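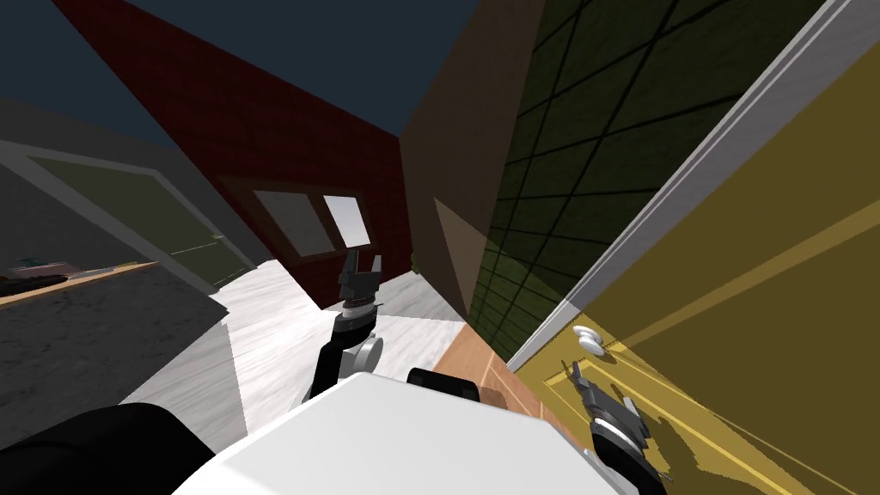 **Do you still take film by mail?**

Yes! I mail it back too, usually in two weeks. Use the Titby address on the order form and tape the canisters shot-side up, please.

**Which cameras do you fix?**

Mostly folders and box cameras. I've got a soft spot for the Hera and I'll look at any Stako, even the ones with the sticky shutter (mine did it for years). The oldest I've had on the bench was from 1923 - lovely bellows, terrible lens.

**How much is a cleaning?**

It's $40, plus postage. New light seals are $5 more.

**Can you scan glass plates?**

I can, but ask me first. They're slow going and I don't take any in December.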